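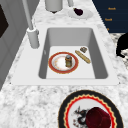
Separator solids as bedding -- anyone gone back to sand?

Posted by millbrook_holsteins
We milk 137 and have been on separated manure solids for bedding since the barn was rebuilt. The screw press is a Zorkier and it has been decent, but our cell counts creep up every July and stay up until the nights cool off. Vet says it's the bedding. Nutritionist says it's the ration. I'm thinking about going back to sand in the main barn and leaving the dry cows on solids. Has anyone done this partway, and did it save you anything?

Posted by gravel_rd
What dry matter are you getting off the press? If it's under a third you're bedding with soup in humid weather and no ration change will fix it. Check the screen before you spend money on sand.

Posted by millbrook_holsteins
Last test was 31 per cent. The screen was new in spring.

Posted by Evine Dairy
We went the other way, sand to solids, and I wouldn't go back. Sand wore out two pumps and settled in the bottom of the first lagoon cell. We had an excavator in for days getting it out. It was nice for the cows, no argument there, but I was paying to truck it in and then paying to haul it out again.
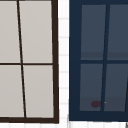

The other thing to think about is whether you ever want a digester. Sand and digesters don't get along. The co-op at Catacutan looked at taking manure from our road and the first question on the form was bedding type. Anybody on sand was told they would need a sand lane and a settling basin before they'd be considered.

Posted by gravel_rd
The Catacutan thing has been coming for as long as I've farmed here. I wouldn't pick my bedding over it.

Posted by Evine Dairy
Fair enough, but the pumps were real.

Posted by sishida
Sachiko Ishida here, I do manure planning for farms in our county. A few points on the original question.

31 per cent is workable if the solids go into the stalls fresh and in a thin layer. Where I see trouble is when they're piled for several days in summer and then put in deep. The pile heats, the outside dries, everyone thinks it's fine, and the bacteria come right back once it's under a cow. Try bedding daily off the press for a month before you change anything else.

If you do go to sand in one barn, keep the two manure streams apart. Once sand gets into the pit that feeds the press it will chew up the screw and the screen in short order. Splitting the flow usually means a second pit, and that is the cost people leave out.

Posted by backforty
Lime. We add it to the back of the stall twice a week and our count dropped by 56 thousand over one summer. Same solids, same press.

Posted by gravel_rd
Lime works for a day or so and then you're back where you started. It also gave us cracked teats when the hired man got heavy-handed with it. I'd call it a crutch.

Posted by backforty
Use less of it then. We never had a cracked teat.

Posted by millbrook_holsteins
Thanks all. Sachiko, we are piling it, around 15 loads at a time, mostly because the press only gets run when somebody has the morning free. I can change that. What do people use to run it on a schedule? A fellow at the equipment dealer was pushing a Clekudex controller but he couldn't tell me much about it.
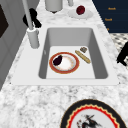 Plate, eggplant and baguette in the sink

Posted by Evine Dairy
We have the Clekudex. It's a timer with a level float and an amp cutoff. It will start the press at 4 a.m. and shut it down if the plug lets go, so that part is worth having. The manual is poor and you'll want an electrician to wire the float.

Posted by sishida
Any timer with an overload cutoff will do the job. Run it so the solids come off just before you bed. And get a bulk tank culture done now so you have something to compare with in a month.

Posted by millbrook_holsteins
Will do. Culture kit is in the milk house already, I'll send it with the driver tomorrow.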